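Teaching by Demonstration > Two-arm setups
Tagged: teleop, cloth, low-cost arms
24 Aug 2025, started by stan_chmielewska

Towel folding: tape marks on the cloth, or no tape?

stan_chmielewska
I've been recording towel folds with two leader arms driving two follower arms. I have 200 episodes so far. The policy trained on them gets the first fold most of the time and then loses the corners on the second. I'm thinking of adding tape along the sides of the towel so I have something to line up on while I drive. Has anyone done this and regretted it?
Stanisława

Drustard
Yes, and yes. The policy learned the tape. We swapped in a towel of the same colour without any and it went for the wrong spot every time. If you want marks, put them on the table and take them away before you record.

kettle_lake
I'd disagree with that a bit. It depends what the towel is for. If it's always going to be the same towel on the same table, tape is fine. My first set was 1,277 episodes with tape and it works well at my own bench. I wouldn't take it anywhere else.

Drustard
Sure, but then you've got a fold that works on one towel. She asked about regret.

tistorgate
What are you driving with? If the leader arms have a lot of play in the wrist you'll be chasing corners no matter what you stick on the cloth. I pulled mine apart in June and tightened the lot, and my demos got shorter by about 5 seconds each.

stan_chmielewska
Leaders are the same kit as the followers with the gearing taken out. A bit of play, not much. The trouble is more that I can't judge depth on the far corners. I sit facing the arms, so left and right are swapped for me as well.

Tasteck
Swap your leaders over so they match what you see. Took me an afternoon to get used to and I never went back. Also, go slower at the grasp. People rush the pinch and then the fold looks fine in the video but half of the demos have the finger sliding off the pile. Terry cloth is a pain for this. A flat tea towel is much easier to start with.

kettle_lake
Agree on going slower. Disagree on the tea towel - it slides all over a bare table and you end up with a different problem.

stan_chmielewska
OK, I put tape on one towel to try it. I can always throw those episodes out later.
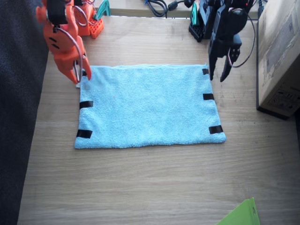 Blue towel with the black tape on, three strips down each side, grippers at the far corners.

Drustard
Your top left strip is partly hidden behind the orange gripper. That's the corner you most need to see, so I'd shift it down the side a little. And the tag sticks out right by the same gripper. I'd cut it off or turn the towel so the tag is on the near side.

Tasteck
I'd leave the tag. Real towels have tags.

Drustard
Real towels don't have black tape on them either.

stan_chmielewska
Fair. I'll record one batch with tape and one without, same start position for both, and train them separately. Swapping the leaders first, though. If I change both at once I won't know which one did anything.

hammerli_fan
Vary the start position within each batch too, or you'll only find out which towel it memorised. I'd stop at 1,000 total and look at the failures before recording any more.

kettle_lake
Post the numbers when you have them, even if they're bad.

Last updated: 3 days ago by kettle_lake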